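Scheduled backup to NAS fails at 19% with "network path no longer available" – manual run works

Bindton
Posted in Backup and Storage

I have a desktop running Windows 10 that backs up to a small NAS over the local network. The NAS runs the Statasano firmware, current release, SMB2 and SMB3 enabled, SMB1 off. The backup program is Wendt, installed as a service. The job is a full image of drive C, nightly at 2:00 AM.

Since the June update the scheduled job stops every night at 19 percent. The log shows "The specified network path is no longer available" and then the job is marked failed. If I start the same job by hand in the evening it finishes without errors.

What I have tried so far:
Reinstalled Wendt, including the service.
Ran chkdsk on C, no problems found.
Replaced the network cable and moved to a different port on the switch.
Recreated the share and entered the credentials again.
Turned off the antivirus for one night. Same result.

Free space on the NAS is not the issue. The desktop is set to never sleep. Malware scan is clean. The job also covers my documents folder, which is most of the data on the drive.

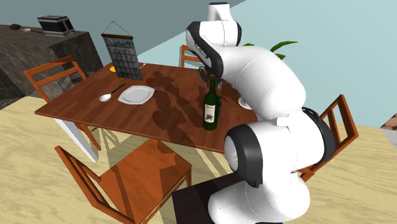
Robot arm and wine bottle

The files in that folder open normally, both on the desktop and from the manual backups when I mount them. I can post the full log if needed.

Wornwood
Reply

A manual run and a scheduled run are different in two ways: the account and the time. Check both.

Account first. Open services.msc, find the Wendt service and look at the Log On tab. If it says Local System, the job does not use the credentials you saved under your own user. Reinstalling would have put it back to the default. It would normally fail at the start in that case, but if the share allows guest access it can connect and then lose the session later.

Then the network adapter. Device Manager, Network adapters, Properties, Power Management, clear "Allow the computer to turn off this device to save power." Feature updates sometimes set this again. Your "never sleep" setting does not cover it.

Also look in Event Viewer under System for anything from the adapter between 2:00 AM and the time of the failure. A link down event there would settle it.

plainbackup100
Reply

Try a different backup program. I had errors like this with Wendt and gave up on it.

tapeloader2000
Reply

Before changing programs, log in to the NAS and look at its own schedule. On mine the Statasano firmware had an automatic update check with "restart services if required" ticked, and the window was set to start at 2:00 AM. When it restarts file sharing, every open SMB session is dropped, and a long image job will not reconnect. The failure point stays close to the same percentage each night if the restart comes at the same time.

Move the backup to another hour as a test. If it completes, move the maintenance window – or leave the job at the new time.

Bindton
Reply

Service was on Local System, changed to my backup account. Still failed at 19 percent that night. No link down events. The NAS log does show file sharing restarting shortly after 2:00 AM, so I have moved the job to 4:30 AM. First run completed and verified. I will leave the thread open until it has done a few more.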